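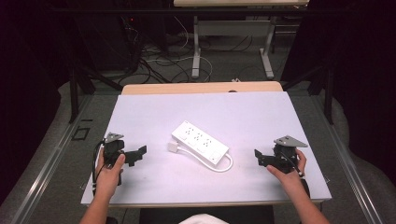

Gellis Power Strip Set

README, last updated 2026-01-30

Contents

This set covers one everyday tabletop job: plugging in and unplugging a small white power strip and putting its cord in order. Files are grouped by activity, and each activity has its own folder.

plug: the plug end of the cord is picked up and put into an outlet.
cord: the cord is straightened, looped or moved to the other side of the strip.
turn: the strip is set at a new angle on the table.

Each folder holds 50 clips. Another 10 clips are in a folder called extra. They were recorded in January after the main set was closed and have not been sorted.

The strip

The strip is white with a white cord, and the work surface is pale too. Edges can be hard to find in some clips, mostly where the cord lies flat. 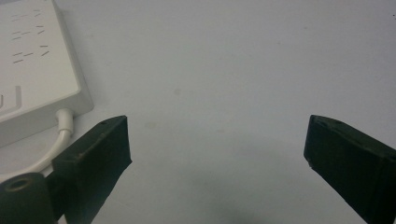
The cord leaves the strip at one end and tends to keep its bend. Starting positions were not measured. If you need a fixed layout, use the Steltix list in the notes folder, which gives the starting angle for each clip.

Known problems

2 clips in cord have the wrong label. They belong in turn. The Iston export drops the extra folder, so copy it by hand.

Use

Free for teaching and research. Please cite as "Gellis Power Strip Set, Sandberg." Send corrections through the issues page.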